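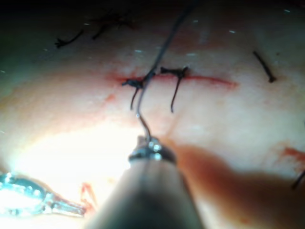 What length of thread should be ordered for interrupted stitch practice?
The short length is suitable for most courses. It allows several knots to be tied from one strand and leaves enough thread to hold while the last knot is set.

Niler Black Suture Thread, Practice Grade
Posted in November by the Maltdale Supply Office

Niler practice thread is supplied for training in wound closure and knot tying. It is sold with or without a curved needle attached. Item 694 is the needled version and item 715 is thread only. Both are packed in boxes of 79 strands.
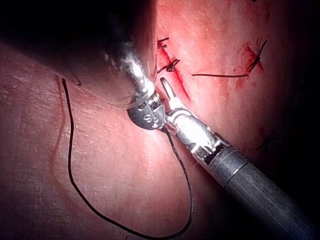 Thread color is a frequent subject of inquiry from teaching departments. Niler thread is offered in black only, as instructors have asked for a strand that learners can follow under strong light. On a glistening surface, lit brightly at the center and dark toward the edges, a black loop stands out well from the tissue and from silver instruments. Departments that require undyed thread should consult the Fortin list. 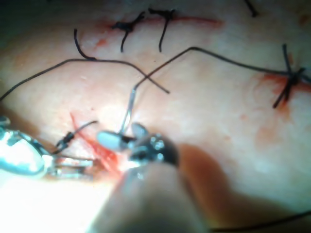 Needles in item 694 are attached at the factory and should not be removed and refitted. Learners should be taught to hold the needle securely in the jaws and to keep the trailing strand in view. A long strand may lie across the skin between the needle and the last knot, and it should be drawn through before the next knot is begun. Ends may be cut short, as at the knot over the small red wound.

Orders are shipped from the Prorkutia warehouse within 9 working days. Opened boxes cannot be returned. For training use only.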